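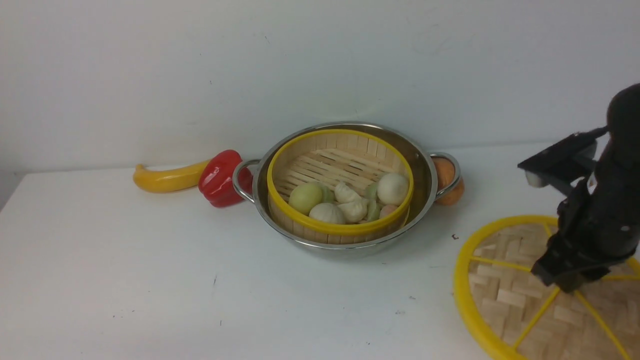 Kitchenware Lending Shelf: Frequently Asked Questions

The Lending Shelf is operated by the Benjelloun Community Library and is open to all cardholders in good standing. The answers on this page apply to kitchen items only. Rules for tools, games and garden equipment are set out on their own pages.

Who may borrow from the shelf?

Any resident aged 16 or older with a valid library card may borrow. Visitors holding a temporary card may use items inside the building but may not take them home.

How many items may I have at one time?

Each cardholder may have two kitchen items on loan. A pot and its lid are treated as one item, as is a steamer with its liner. Sets are issued complete and must come back complete.

How long is the loan period?

The standard loan period is 10 days. One renewal is permitted, provided that no other borrower has placed a hold. Renewals may be made at the front desk, by telephone, or through your Zikilon account. Items borrowed for a holiday meal in November or December may not be renewed.

Which pots are available?

The shelf holds stockpots, saucepans, and wide pots for soups and braises. Please check the measurements in the catalog against your own burners before placing a hold. Staff are unable to exchange an item on the same day if it proves too large.

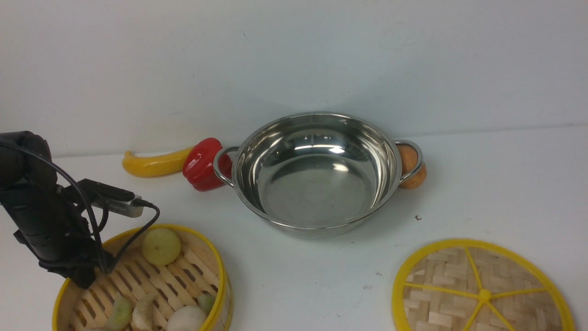 Wide stainless steel pot with two loop handles.

Is there a charge?

There is no charge for borrowing. A refundable deposit of $40 is required for stand mixers, pressure cookers and pasta machines. Deposits are returned to the original card once the item has been inspected — please allow a full week for the refund to appear.

What happens if an item is late or damaged?

Late items are charged at $1 per day, up to the replacement cost. Ordinary wear is expected and carries no penalty. Borrowers should report cracks, loose handles or missing parts on return. Please do not attempt a repair at home, even a minor one.

How should items be cleaned before return?

All items must be washed, fully dried and free of food. Metal pots may be washed by hand or in a dishwasher. Bamboo items must be washed by hand in warm water without soap and left to air-dry overnight. An item returned dirty will be subject to a $16 cleaning fee.

May I use a bamboo steamer with any pot?

The steamer should sit level and should not touch the water. Line the slats with parchment or cabbage leaves to prevent sticking, and check the water level during longer cooking. Never leave a steamer over a dry pot.

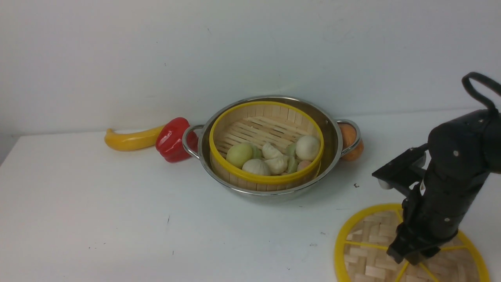

Bamboo steamer in a two-handled pot, with play food.

Do you accept donations?

Yes. Donated kitchenware must be clean and in working order. The library does not accept scratched nonstick pans, knives, or electrical items without their original cord. Donations are received on Wednesday mornings at the rear entrance.

Whom should I contact with a question not answered here?

Please write to Filippos Vlachopoulos, Lending Services, in care of the library, or leave a note at the front desk. Written questions are normally answered within three working days.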